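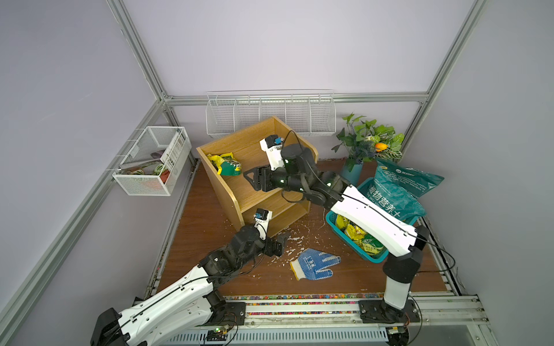
From: Britt-Marie Myklebust
To: Iltlow allotment and garden list
Date: 2018-10-14
Subject: Re: Shelf by the potting things – what lives where?

Dear all,

Thank you, Theophilus, for getting this going, and sorry I'm slow to answer (we have had my sister's family staying and the whole house has been upside down). I'll put my thoughts under your message, as it saves you all scrolling.

Theophilus Owusu wrote:

> I went to get compost for my bulbs and found crisps. Then I went to
> get crisps and found compost. Could we please settle what goes on
> the little stepped shelf and what goes in the teal basket? I don't
> mind which, I only want to know. Also, has anyone seen the
> other glove?
> Theo

I do sympathise! I'm very fond of that shelf – the light oak colour, the rounded sides – but it only has the two compartments and we ask a lot of it. So, my suggestions, and please shout if you disagree.

1. Snacks on top

I'd keep the upper part for the yellow-and-green bags and nothing else. They will never stack, they are far too slippery for that, but stood up on end with their tops showing they do very well, and you can see when we're running low. Please don't tuck a bag in underneath as well, it only gets forgotten.

2. Soil off the shelf

The plant soil is the big dark green bag with 植物营养土 on the front in large white characters. At the moment it goes in the lower compartment, and it's really too large for it. There are white bits all over the floor in front and I would love us to have a sweep before they travel any further.
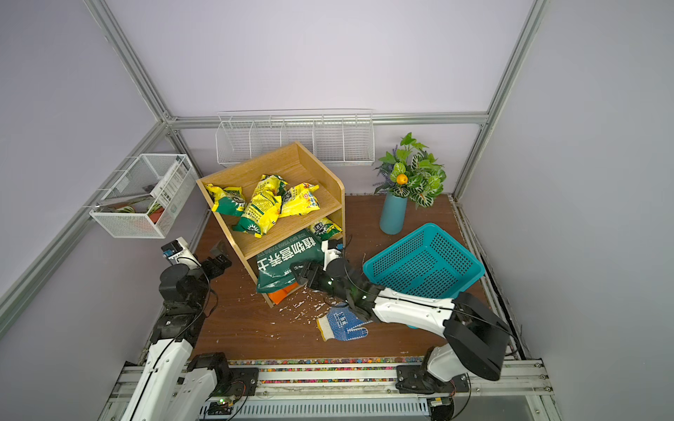 3. The basket

My vote is for the basket to stand upright beside the shelf and take the soil and the artificial flowers together. Pei-shan has asked whether the flowers might get squashed, but I think if the soil goes in first and the stems on top they'll be quite happy. I'm particularly attached to the lavender.

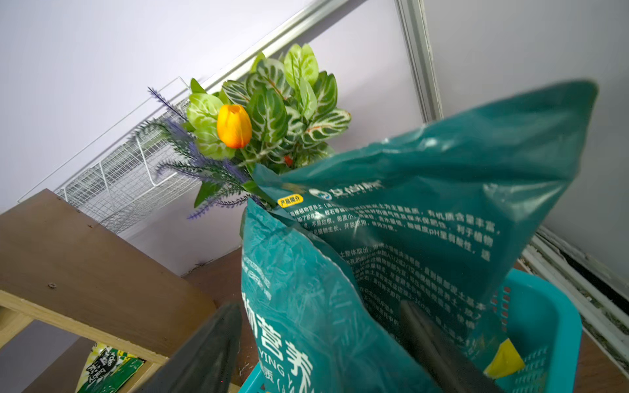 Orange tulip, lavender and patterned leaves, with the soil bag and the basket.

4. Gloves

I can offer you one, Theo, white with blue on the palm and a blue cuff, down on the floor near the basket. Whether it's yours or the other one I couldn't say. Leonardo has a spare pair at home if all else fails.

I'm down there again in the week and will bring the dustpan. If anybody fancies keeping me company there'll be a flask of coffee and most of an almond cake.

Warmest wishes to you all,
Britt-Marie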